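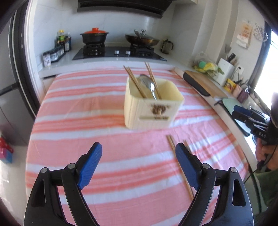 Figure 12. Utensil holder on a striped cloth, with chopsticks and a spoon.

Section 2: Setting up the self-serve counter

This section applies to staff kitchens and tenant lounges fitted with the Larano counter system. It is to be read together with the cleaning schedule issued by Mosquera Property Services and replaces the version distributed with the original fit-out.

2.1 Before you begin

Confirm that the counter brackets have been fastened by the installer and that the yellow transit clips have been removed. Switch off the under-counter outlet at the wall. The boiling water unit must remain isolated until step 7 has been completed.

2.2 Procedure

1. Wipe the counter with a neutral detergent and dry it with a lint-free cloth.
2. Slide the drip tray into the channel beneath the tap until both catches engage.
3. Connect the braided inlet hose to the cold water valve. Tighten by hand, then give a further quarter turn with a spanner.
4. Open the valve slowly and inspect the joint for leaks.
5. Fit the filter cartridge, arrow pointing upward. Write the installation date on the cartridge in permanent marker.
6. Run cold water through the filter until it is clear and free of bubbles. Discard this water.
7. Restore power and hold the reset key until the indicator turns green.
8. Place cutlery, cups and condiments on the side away from the tap. Handles should face the user.
9. Record the serial number and the initial meter reading on the handover sheet.

CAUTION: Water is delivered at near boiling temperature. Do not leave the tap unattended while the safety lock is released.

CAUTION: Do not use chlorine bleach or abrasive pads on any coloured surface. Damage of this kind is not covered by the warranty.

Note: If the indicator flashes amber after step 7, isolate the power, wait 2 minutes and repeat the step. A second amber signal indicates a supply fault and must be reported under code 169.

2.3 Filter replacement

Replace the cartridge every 12 months or after 1,000 litres, whichever occurs first. Only Tinton cartridges are approved for this unit. Used cartridges may be placed in general rubbish once drained.

2.4 Enquiries

Technical enquiries should be directed to Svenja Pichler, Building Services. Requests for additional handover sheets are handled by Burgi Kälin at the Sorkurport office.

Section 2 last revised July 16, 2025.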